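Workshop notebook, April, 4 pm

Oil finish trials, continued. Bushra's boards from the Ledden batch have had their third coat and the verdict is mixed. The two ash ones look respectable. The beech one has gone the colour of weak tea with a patch near the knot that refuses to take anything at all, and I have stopped arguing with it.

Batch A (thinned first coat): dry to the touch by morning, slight drag under a cloth. Batch B (straight from the tin): still tacky at lunch, and now carries a complete record of Sidra's thumb. She says it was there before. It was not there before.

I re-weighed the tin. It started at 1,189 g with the lid on and is now 885 g, which seems a lot of oil for a few boards until you look at the floor under the bench. Kulsoom has suggested we trial the floor as a separate sample. It is drying nicely.

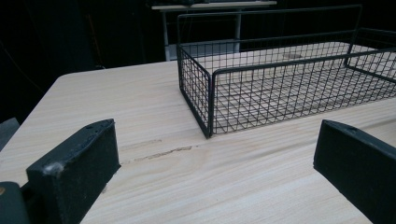
Rags: laid flat outside on the slabs, then into the water bucket. Whoever balled one up and left it by the radiator, please read the back of the tin, all of it, including the part in small capitals about fires.

Sanding between coats. I used 320 grit and Vandana used whatever was on the block, and hers are smoother. I have decided this is down to the humidity. Will repeat with the blocks labelled.

Water drop test on Batch A: left for 20 minutes, wiped off, faint ring on one board, nothing on the other. Tea test postponed, as Hatice drank the tea.

To do:
Order more of the Huvov oil, smaller tin.
Ask Bainbridge if the new ash is from the same kiln load as the last lot. They will say yes. Ask anyway.
Cut 4 fresh offcuts and write the numbers on the back this time, in pencil, before oiling.
Batch B gets one more night. If it is still sticky tomorrow I am scraping it back, thumb and all.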